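The British bathroom is now a place of study. Walledico, which sells taps, will tell you that its customers spend 56 minutes a day in theirs, and it has a range of 82 taps to look at while they do.

I went to the Espinoza showroom on a Wednesday to price a basin. The one I liked was £900, without the waste. The plug, I was told, is a separate conversation.

Colour is where the money goes. White is for landlords, grey is over, and black has come in with the confidence of something that has never met limescale. Tasa does a black worktop and a cloth to go with it.
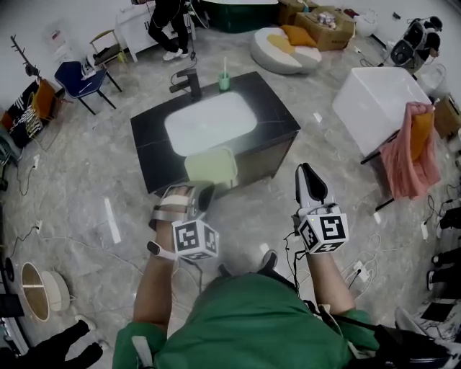 Wipe it twice a day and it looks lovely, wrote one reader from Zestport, who had paid £2705 for hers and now brushes her teeth in the kitchen.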